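Paper Cups Return to Gaststead Office After Mug Amnesty Falls Short

GASTSTEAD - The paper cups are back at Findley, and they have brought friends.

Six weeks after the small mapping firm on Villa Street announced that all coffee, tea and tap water would be taken from real mugs, management conceded Sunday evening in an email to staff that the policy was "resting." By nine the next morning there was a tall stack of cups on the white table in the main workroom, and a line.

The firm had gone through 967 paper cups in January, according to a tally kept by office manager Zlata Lytvynenko, who says she began counting out of curiosity and continued out of spite. Findley has 40 employees. Several of them do not drink coffee.

"I asked people to bring a mug from home," Lytvynenko said. "I thought this was a small request. I have made larger ones and they went fine."

What followed was known as the mug amnesty. Staff were invited to hand in any spare mugs with no questions asked, and 72 arrived in the first week, a good number of them advertising banks that no longer exist. For a while there were too many mugs. Then there were dirty mugs, and then, by a process Lytvynenko describes as evaporation, there were 11, of which two had handles.

A search of desks recovered most of the rest. One had been holding a cactus since the second day of the program.

The replacement cups are white, with ribbed rims and a pale floral print, a step up from the plain ones the office used to buy. Lytvynenko picked them from the Skilach restaurant supply catalog. She said the flowers cost a little extra per sleeve and that she was past caring. 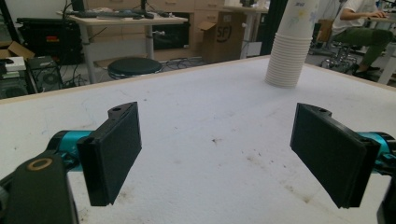

Table Still Under Review

The table itself has become the next item of business. It was bought two years ago as a meeting table and was white all over, a color choice now regarded as optimistic. These days the matte top carries gray smudges and brown stains, and opinion in the workroom is divided on how many of the brown ones are coffee.

Lukian Kovalchuk, a draftsman who sits closest to it, has tried dish soap, baking soda and a melamine sponge on the worst patch. The sponge made some progress, he said, although the clean spot it left drew more comments than the stain had.

"Now people put their cup down on the clean part," Kovalchuk said. "They go for it. It's like a target."

He has asked for coasters. A box of them was ordered along with the cups but has been delayed, and the supplier is now promising delivery "shortly," a word it also used last time.

Findley has set aside a small sum for either refinishing the top or covering it with oilcloth. The oilcloth camp is ahead, mostly on price. A proposal to move the cups to a shelf and keep the table for meetings was raised at the same time and got a polite hearing. Meetings at Findley are held in the hallway and have been for some time.

The remaining mugs may be claimed from the crate beside the sink until the end of the month, after which they go to the church rummage sale. The cactus has been allowed to stay where it is.

Lytvynenko will keep counting. Cups used on the first day of the new stack: 72, the same as the number of mugs handed in, a coincidence she has asked her colleagues to stop bringing up.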